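3.2 Play kitchens and the layout of the cooking area

The second group of items in the study was made up of play kitchens. We chose them because they copy a room that most children know well, and because the parts of the room are usually kept in the order an adult would expect: a work surface at waist height, a place for heat, and storage on the wall behind. Earlier work at Farneck grouped all kitchen toys together. We treat the fixed unit and the loose pieces separately, as children in our sessions often used one without the other.

Two units were used, listed here as Bovetti and Galindo after the rooms in which they stood. Each was placed against a wall at a height of 70 cm from the floor to the countertop. Loose pieces were put back in their starting places before each session. In all, 92 children took part, and the notes contain around 1,000 separate actions with a kitchen piece.

Figure 2 gives a close view of the cooking area. The burners are marked by thin white circles on a black panel, and one is filled in with a red disc divided by black lines. The marking matters for the coding described below, as a piece was scored as "on the heat" only when some part of it rested on or within a ring. The green block in the figure would be scored this way. Plain blocks were included on purpose. They have no fixed meaning as food, and we wanted to see what the children would call them when they used them at the stove.

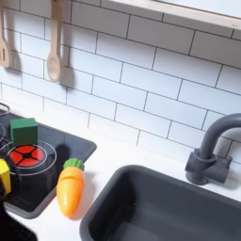
Figure 2. Stovetop and countertop of a play kitchen, with a wooden spoon and a slotted spatula hanging against the white tile backsplash.

3.3 Coding of actions

Each action was coded for the piece used, the place it was taken from, and the place it was put down. Places were limited to the stovetop, the countertop, the wall, the shelf and the floor. Utensils held in the hand for the whole action were given no end place.

Speech was coded on a separate sheet, using the Clilamus word list. When a child named a block as a food, the first name given was kept, even if the child changed it later in the same session. Names given by another child were marked but left out of the main count.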